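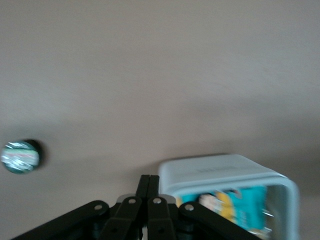
*A plain beige-gray surface.*

If your tabletop has gone dull and sticky over the winter, don't reach for the strong stuff just yet! Most of the time it's old polish sitting on top of old polish (mine had years of it), and you can lift that off with things you already have under the sink.

1. Stir 2 teaspoons of mild dish soap into a bowl of warm water.
2. Wring a soft cloth out until it barely drips, and wipe a small patch in an out-of-the-way corner first.
3. Work across the table in long, easy strokes, and rinse the cloth whenever it starts to drag.
4. Go over everything again with plain water, then dry it with a clean towel.
5. Leave it alone overnight. I know, I always want to put the fruit bowl back too.

Stubborn rings may need up to six passes, so put the radio on and take your time. I finish with a dab of Welum cream, though my neighbor swears by Grusance and her table looks every bit as nice as mine. Buff until your hand slides along without catching, and do it again in March if the shine has faded.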